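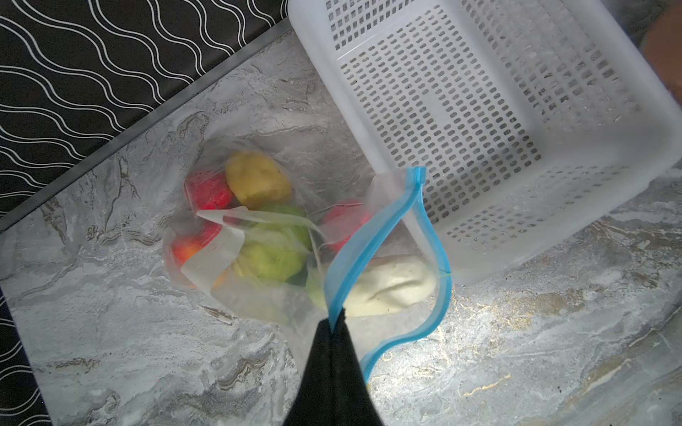

## 4. Recording the bag-to-basket task

This section covers how to record episodes for the grasp-order study on the Kotgate two-arm cell. It assumes that you have finished the joint check in Section 3 and that both wrist cameras show a live view in the Clorken recorder.

The study compares two training sets. In the first, the operator takes produce in any order. In the second, the operator always takes the longest item first. Both sets use the same produce and the same basket, so the way you lay things out matters as much as how you drive the arms.

### 4.1 Before the first episode

1. Set the episode limit to 400 in the recorder. The two sets together come to 800 episodes, and they must be kept in separate folders.
2. Load the `nerkar_bag` profile. It sets the grip force limit and slows the wrist when the fingers are near a bag.
3. Put the white basket toward the back of the marble top, where both grippers can reach all four corners.
4. Open and close each gripper once by hand control. Watch the wrist view for lag.
5. Type the set name (`free` or `long_first`) in the notes field.

**Caution:** Keep your hands outside the enclosure while the arms are enabled. If you need to move an item, press Pause and wait for the status line to read HOLD. 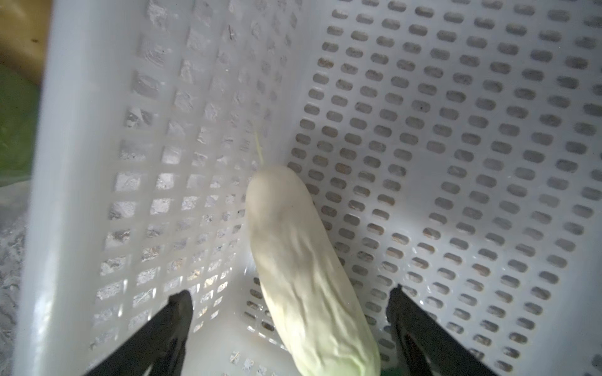 *Adi Siregar*

### 4.2 Grasping long items

Long vegetables gave us the most failed grasps in the pilot. Of 1,263 pilot grasps, the failures on round items were mostly slips. On long items the fingers often closed on one end and the item swung into the basket wall.

1. Bring the open fingers down on either side of the item, across its length.
2. Stop when the tips are level with the thickest part.
3. Close slowly. Let the force limit end the motion; do not release the trigger early.
4. Lift straight up until the item clears the rim, then turn the wrist.

**Note:** If the item rolls before the fingers close, keep recording. Mark the episode `R` afterward. The Menon policy is trained on these retries too, and deleting them lowers the count of useful corrections.

### 4.3 Working with both arms

Choose a lead arm before you press Record and keep it for the whole episode. 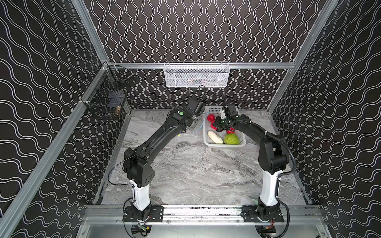
Lead-arm labels are used by the training script to decide which wrist view comes first in the input. The lead arm is the one that enters the basket; the other waits at the rim. With the right gripper lowered in beside the red pepper and the left one at the upper left edge, the label is `lead=R`. The label stays the same if the waiting arm later steadies the basket.

1. Move the waiting arm to the rim and stop it there.
2. Lower the lead arm into the basket.
3. If the cables touch, raise the lead arm first.
4. Press Stop only after both grippers are open.

The recorder saves 32 frames after Stop. Leave the arms still until the file name appears.

### 4.4 Rejecting an episode

Reject an episode if a camera view freezes, if an arm faults, or if the lead arm changes partway through. Enter the reason in the log and repeat the episode with the same layout.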